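Robots at the Prilwood kitchenware returns room: what has changed since August

I have been meaning to write this one up for weeks, and since a few of you wrote in after the last newsletter asking what is going on in the old returns room at Prilwood, I finally went over there and spent most of a morning poking around. (Thank you to the crew for the coffee, and for letting me stand in everybody's way.)

For anyone new to the area, Prilwood is the warehouse out past the rail crossing that handles kitchenware coming back from stores. Cups, racks, canisters, drainers, all the stuff people buy for a new apartment and then decide they don't like. Somebody has to take every piece out, stand it up, look it over, and either send it back to stock or put it in the discount bin. It has been done by hand as long as the place has been open, and 50 people work there across the two shifts.

In August the company brought in a pair of robot arms from an outfit called Kunemia, and the returns room has been a bit of a talking point ever since. I heard all kinds of things before I went. One reader told me the whole night shift was gone (it isn't). Another told me the robots had been sent back (they haven't). So I figured I'd better go look.

The first thing I noticed is how small the whole business is. I think I'd pictured something like a car factory, with sparks and big yellow fences. It's a table! The arms are bolted at the back of it, you put a few items down on a dark surface, and they get on with it. The people who work with it call it "the bench," and the rest of the room still looks the way it did when my cousin worked there, tall carts and all.

What they're trying to get it to do is handle mixed items, and mixed is the hard part. If every return was the same box, the company could have bought a machine for that years ago. But a plastic tumbler and a mug tree don't have much in common when it comes to grabbing hold of them, and the next thing out of the carton could be a canister with a lid on it.
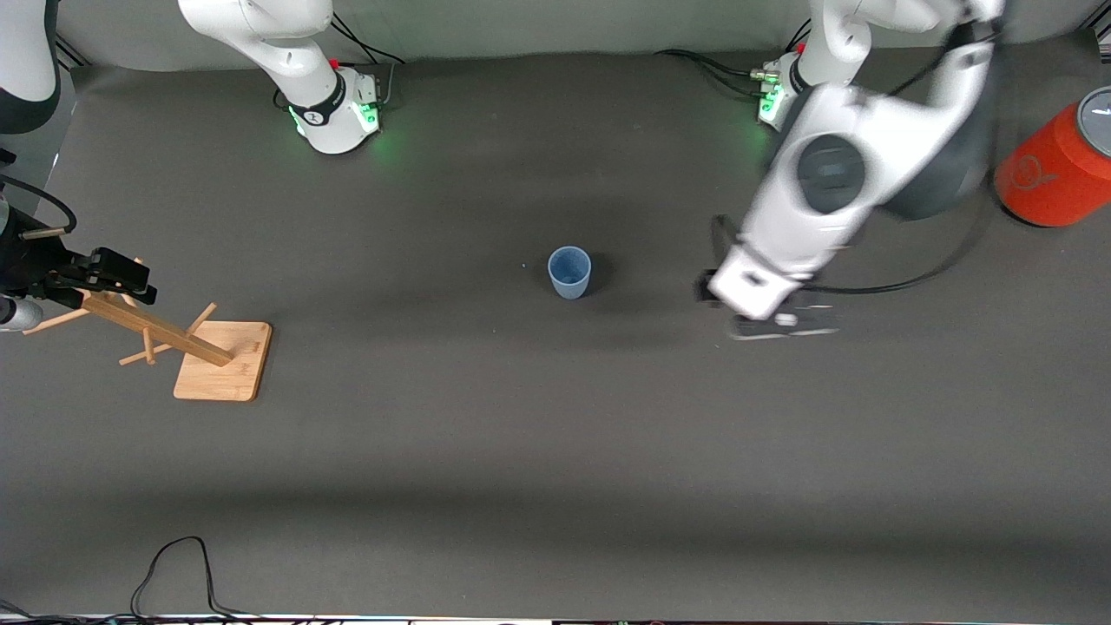 I watched for a good long while, and I'll tell you, it's oddly hard to walk away from. You start rooting for the thing. A gripper comes in toward a cup and you find yourself leaning a little to one side, like you do at the bowling alley. The woman who runs the bench on mornings laughed at me and said every visitor does it, and that she did it herself for the first two weeks.

She's been in returns a long time, and her job is the one that has changed the most. She used to unpack and sort all day on her feet. Now she sets up the items, keeps notes on what went well and what didn't, and steps in when something needs a person. She told me she likes it more than she expected to. Her wrists don't ache at night, for one. On the other hand she misses the talking -- returns used to be four people around one big table, and you could get through a whole wedding's worth of gossip before lunch. Running the bench is a quieter job, and you have to keep your eyes on it.

A couple of the others were less sold. One fellow who has worked the carts for years told me he doesn't mind the robots at all, he minds the not knowing. He said the first meeting was all slides, and what he wanted to hear was whether he'd have the same hours in the spring. I think that's fair. He did get an answer later on, and I'll come to it.

Speed is what everybody asks about, so let me give you what I was given. The goal written on the whiteboard is 400 items a shift through the bench. A practiced pair of hands does 500. So no, the arms are not faster, and the shift lead was pretty open with me about it. The thinking is that the bench takes the plain, unbreakable stuff, and the people get the pieces that take some judgment, like glass that might have a chip, or a set that might be missing a part. I asked whether they hit the 400 yet and got a smile and a "some days."

There's also the matter of what counts as done. I hadn't thought about this before I went, but a person who stands a cup up on a table also sees the scratch on the side, the sticker residue, the funny smell from whatever somebody kept in it. She does five jobs and thinks of it as one. With the bench, the looking-over is still done by a person afterward, so there's an extra step that wasn't there before. The morning crew brought this up in September, and the schedule got changed so that whoever inspects isn't also trying to set up the next batch. Everyone I talked to said that was the best change so far, and it had nothing to do with software!

Now, about the jobs. Prilwood's office gave me a short written statement, and the gist is that there are no layoffs tied to the bench, and that hours in returns stay as they are through next summer. After that they'll look at it again. I asked what "look at it again" means and was told it means look at it again. So I've put a note in my own calendar to go back and ask.

What I can add is that two people have moved over from carts to learn the bench, and both got a raise out of it, though neither wanted me to print how much. Training is done during paid hours, which was a sticking point early on and then got settled. The training itself was put together by El-Sayed, the same small firm that did the forklift courses a few years back, and the folks who'd taken those courses seemed to be glad of it. It's mostly practical stuff: how to stop the arms, how to set out items so they don't crowd each other, what to write down, when to call for help. One of the two trainees told me the writing down is the part she finds hardest. She said you watch something go wrong in about a second and then you have to find words for it.

The night shift doesn't use the bench yet. There was some grumbling over this, which surprised me, as I'd have guessed they'd be happy to be left alone. But the bench pays a little better, so of course they want a turn at it. The plan is to start training nights once the second bench is in, and the second bench is waiting on some electrical work at the back of the room.

I also heard a bit about the other option the company looked at, a larger setup from Faltard with a conveyor and a big enclosure. It would have needed half the room, and the carts would have had to go out through the loading side in all weather. The crew got to walk through a taped-out floor plan of it with real carts, and apparently that ended the discussion in one afternoon. I liked that story. Tape on a floor will tell you plenty.

A few smaller things from my notes that didn't fit anywhere else. The noise was a worry before the arms came in, but the radio is still on and you can still hear it. Break times are staggered now so the bench doesn't sit idle, and a few people really don't like that, because they used to eat together. There's talk of going back to one shared lunch and just letting the arms wait. I'd vote for it, if I had a vote. And the old returns table, the big one with the dents, has been moved over by the window and is now where the glass gets checked, so at least some of the gossip has a home again.

If you work at Prilwood and I've gotten something wrong, please write to me and I'll fix it in the next one. I'd especially like to hear from nights, as I only talked to two of you and you were both in a hurry to get to your cars. And if you work someplace else in town that has put in something similar, I'd love to come see it. I'm told the laundry on the north side is thinking along the same lines, with towels, but so far I haven't gotten anyone there to call me back.

The company is holding an open evening for families at the end of November 2023, with the bench running and the people who work it there to answer questions. There's room for 50 visitors, and you put your name down at the front desk. Kids are welcome if they come with a grown-up, and closed shoes are required on the floor.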